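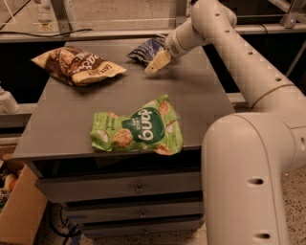 Snack swap is back in September!

I've missed this one. Bring a packet of something your household never finishes, pop it on the table by the door and go home with something else. Last time I swapped a tin of ginger biscuits for some very hot peas and regretted it by teatime (my own fault, I can't resist a bright packet). Sealed and in date only please, and keep anything with nuts at the Bedoya Road end.

We start at 4 and the kettle will be on. Entry is free, but there's a jar for the Fleto minibus fund — we've got 1,000 pounds so far and need 2,000 before the winter outings can go ahead. If you can stay behind to stack chairs, I'd love you forever. Leftovers go to the Sketuteo lunch club.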